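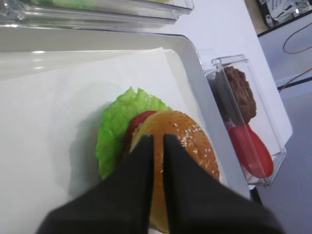
*Toy burger, sesame bun.*

## 5. Live captions and rush transcripts

Set-up for Clundard desk, Uvum box already plugged in. If not, go back to section 4.

1. Open Olia. Pick **Live**, then the programme feed.
2. Set delay to 5 seconds. Less and the names come out wrong.
3. Load the names list. Max 1,000 entries, one per line.
4. Press **Start** before the titles, not after.

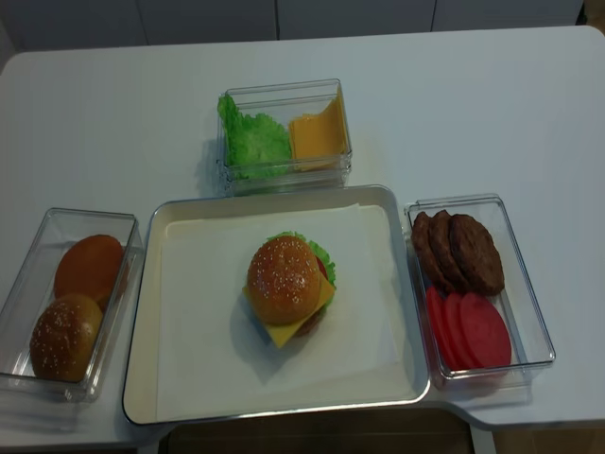
*Burger on the tray, clear tubs round it.*

**Caution:** don't change channel mid-interview. Splits the file and you loose the speaker labels.

5. At the end press **Stop**, wait for the green tick.
6. Check the confidence score. Under 98, mark it RUSH. 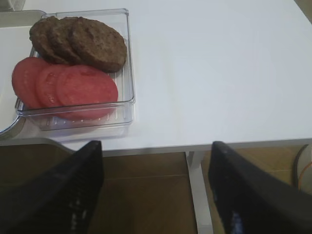
7. Send to the Wattanapong folder. Error 109 means its full, clear out January first.

Note: speaker names in capitals, first mention only.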